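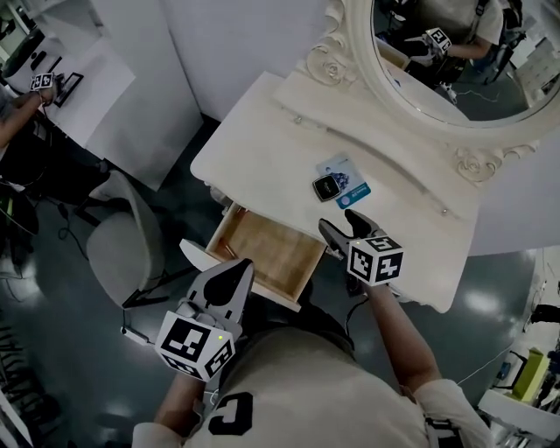 Jelley Furniture Reuse Program
Progress report to Plotbridge, second reporting period
December 2020
Prepared by Socorro Ospina, workshop lead

1. Scope of the period

The grant covers intake, repair and placement of donated bedroom and hallway furniture. Work in this period concentrated on dressing tables and small chests, the group that was furthest behind at the end of the first period. Seating and bed frames were held over by agreement.

2. Output

Intake for the period was 136 pieces. Of the 566 pieces planned for the full grant term, 288 have now been received, inspected and given a condition grade. Grading is done on a four-step scale. Grades 1 and 2 go out after cleaning and a drawer check, grade 3 goes to the repair bench, and grade 4 is stripped for knobs, runners and mirror glass.

Dressing tables with an attached mirror remain the slowest item. Each one needs the mirror supports tightened, the drawer emptied and run in and out, and the top checked for lifting paint. The cream vanity with the oval mirror and carved roses was graded 2. The finish has a worn look and there is a faint scratched line at the back of the top, along the ledge. Neither affects use, and the piece will not be repainted. The drawer interior is bare light wood and is to be left that way.

3. Change to the drawer check

In the first period the drawer check was done by pulling the drawer out completely and looking at the bottom. This missed pieces where the drawer ran well empty and jammed under load. The check now has two parts: an empty run, then a run with a 20 pound weight placed toward the front. The added time is small for a single-drawer table and noticeable for a chest.

Shallow drawers are loaded with flat bags of sand, as the blocks do not clear the front rail. Urho Vuorinen made the bags from leftover ticking and they have held up.

4. Finish policy

Plotbridge asked whether distressed finishes should be recorded as damage. Our practice is as follows. Wear that is even and sound under a fingernail is recorded as finish. Flaking, soft spots or bare patches on a working surface are recorded as damage and drop the piece one grade. Carved mirror frames are cleaned with a dry brush only – water lifts the paint in the recesses.

5. Placement

Placement was slower than intake. The Lesik storage unit is close to full, and tall mirrors take more floor space than the original layout allowed. Lindqvist has offered a second bay from January at the current rate. We ask Plotbridge to approve moving the unspent transport line to cover it.

6. Open items

Replacement knobs. Small round knobs are the part most often missing at intake. Stock from stripped pieces rarely matches across a full chest.

Mirror backing. Two suppliers have quoted. The cheaper board is thinner and has not been tested on oval frames.

Condition forms. The current form has no line for mirror supports. A revised form is attached as Annex B and will be used for all intake once approved.

The Annex A ledger lists each piece by intake number, grade and current location.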